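3.2 Parentage checks in the Mumberg herding dog registry

One of the most exciting parts of this work was seeing how far a plain cheek swab can go. Owners in Jekden and Novov mailed in samples from 1069 dogs, and 47 litters had both parents on file. We typed every dog at the same set of markers and compared each pup with the sire and dam listed on its papers.

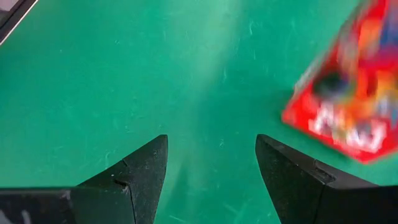 Most litters matched cleanly on the first pass, which thrilled us! In eight of them at least one pup did not fit the listed sire. We went back to the breeders, asked for fresh swabs from every dog involved, and ran the whole litter again. Five cleared up at once (the swabs had been swapped between littermates and kennel mates), and the other three turned out to be true double matings, with pups by two sires in the same litter.

Figure 2. Gripper fingers at the lower edge of a crumpled green cereal box on a light wooden board. 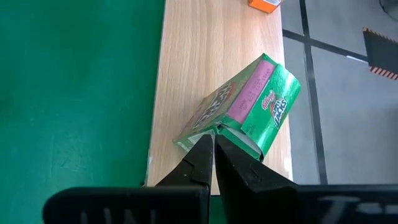
3.3 Coat color and the merle gene

The same swabs let us look at merle, a pattern that breeders care about a great deal. Some dogs carry it with hardly a patch to show for it, and a test is a wonderful help when planning a mating. We used the Mtshali scoring sheet for coat pattern and set each score beside the test result for that dog.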